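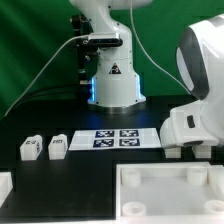

White arm on its base, with blue light strips.

Cerungate Cellar Door: Frequently Asked Questions

Do I need to book a tasting?
For groups of up to six, no. Walk in any time we're open and we'll seat you when a spot comes free. Larger groups should book through the website or by phone. Saturday-style crowds can turn up on any long weekend, so a booking helps then too.

What does a tasting cost and what's in it?
The standard tasting is five pours from the current list. The fee comes off your bill if you buy 2 bottles or more. The reserve tasting includes older vintages and is poured seated, by booking only.

Which wines do you make?
Mostly shiraz, grenache and a dry riesling, with a small amount of blaufränkisch from the Husar block. Winemaker Jasmina Ristić keeps each block separate until blending. The last blaufränkisch bottling came to 1,078 bottles, and we don't sell it outside the cellar door.

Can I try a wine that isn't on the tasting list?
Ask at the counter. If a bottle is already open we'll pour you a small taste at no charge. We don't open reserve bottles on request.

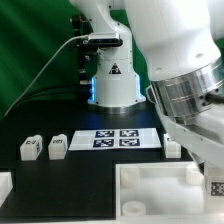

By Edin Vidmar
Updated February 26, 2021

Is there food?
Yes. Boonmee Chuensuk runs the kitchen and the menu is short: a cheese board, a soup, a salad and one hot dish that changes with the season. The kitchen closes an hour before the bar does. Outside food is fine on the lawn but not at the indoor tables.

Can you cater for allergies?
In most cases. Tell us when you book, or tell the person who seats you. The kitchen handles nuts, dairy and wheat every day, so we can't promise a dish is free of traces.

Are the wines vegan?
The riesling and the grenache are. The shiraz is fined with egg white. Back labels carry this information.

Are children and dogs welcome?
Children are welcome everywhere except the barrel room. Dogs are welcome on the lawn if they're on a lead — there are water bowls by the gate.

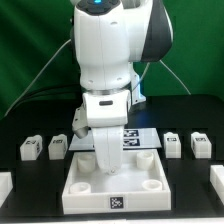
Arm and wrist, green backdrop.

How does the wine club work?
Members get 2 deliveries a year, one in autumn and one in December. You can swap bottles in either case up to a week before it ships. There is no joining fee, and you can cancel after your first delivery.

Do you ship?
We ship anywhere in Australia. Orders are sent from our store in Pandeck and usually leave within 2 working days. Someone over 18 has to sign for the parcel. In very hot weather we may hold an order and will email you if we do.

Can I hire the place for a function?
The long room seats sixty. Velimir Petkov looks after functions and can send you a price list and open dates. We don't charge corkage on our own wine and we don't allow any other.

Is there parking?
Yes, off the Cornell Road entrance. The top car park is gravel, and the accessible spaces are beside the front door.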